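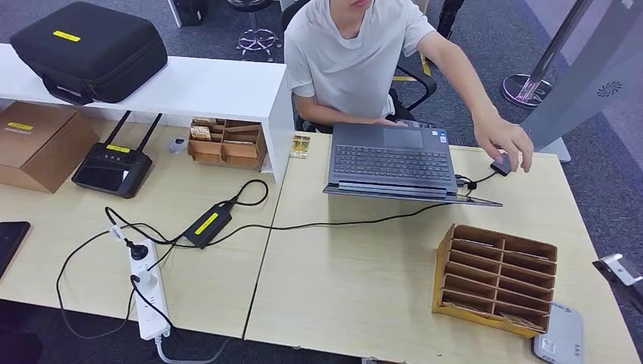
Kavside Long Riser, white – desk shelf review

I bought the Kavside Long Riser in December to get small equipment off the surface of a shared worktable. It replaced a stack of plastic trays that had cracked. I have used it daily since then and think I can give a fair account of it now.

What it is

A flat white top on a low base, with an open compartment underneath. There are no drawers, no doors and no cable holes. Kavside also sells a short version meant to go under a monitor. Mine is the long one, and I use it only as a shelf. Things that get put away go on top, and things that get picked up several times a day go underneath.

Assembly

The riser comes flat in one carton with a bag of screws, a hex key and a printed sheet. The sheet has drawings only, no text. Putting it together took me 24 minutes on my own. Step four shows the top panel upside down, and I followed it without thinking and had to take out two screws and start that step again. Lay the top panel face down on a towel before you begin. The white finish marks easily against a bare table.

One screw hole was drilled slightly shallow. The screw went in with some force and has held.

Size and fit

Measure before you order. This is a long piece, and on one of our tables it takes up most of the back. I have two light wood-grain tables pushed together, with the riser on the left one and the laptop on the right one. That works well. The laptop lid can go all the way back and there is still room for a mouse. With both on a single table I would be short of elbow room.

The compartment is the part I use most. A handheld controller fits in it with its two antennas folded, and a cardboard box goes in beside it. I can reach in and take the controller out without moving anything else. A hard-shell case with a handle sits on top. I would not try to get the case into the compartment.

We put small yellow labels on our gear, and with an open-fronted shelf they can be read without picking things up. My last storage box had a lid, so everyone opened it and left it open.

Strength

Kavside rates the long riser for 90 pounds spread evenly. I haven't tested that and have no reason to. With a case on top and a few odds and ends beside it, I see no sag when I hold a straightedge across the middle. Ognjen Mladenović, who has the same model at home, keeps a laser printer on his and reports a slight bow at the center. He turned the top over after a few months and it flattened out.

It does slide. The feet are hard plastic and the tabletop is smooth, so pulling a heavy case off the top drags the whole riser forward. I stuck on a set of Drondico rubber pads, 10 to a pack, and that fixed it. Rubber pads should have been in the carton.

Cleaning

A damp cloth is enough for dust and fingerprints. Pencil comes off with a little dish soap. Black rubber scuffs take more work, and I have one near the left end that I have given up on. The corners underneath collect crumbs and you need a brush to get them out.

Cables

There is no provision for cables at all. If you charge things on your desk, the wire simply runs across the tabletop. My laptop's charging cable does, and a mouse cable on the same table adds to it. A notch in the back edge would have been useful. Adhesive clips work on the underside, but the first set I tried fell off within a week. The second set, from Jernside, is still up.

Compared with others

Nia Skyrme lent me her Dreßler riser for 13 days before I bought mine. It is steel, stands higher and does not slide. It also costs more than twice as much and rings when you set anything down on it. If you need to store tall items underneath, get the Dreßler. For flat boxes and handheld equipment the Kavside is high enough.

Good points

Plenty of length for the price
Open compartment, easy to reach into
Wipes clean, apart from rubber scuffs

Bad points

Slides on a smooth table without added pads
No cable notch
Drawing for step four is wrong

Would I buy it again? Yes, in the same size, and I'd order the rubber pads with it. A second one for the other table is on my list, but I'm waiting to see if they bring out the gray.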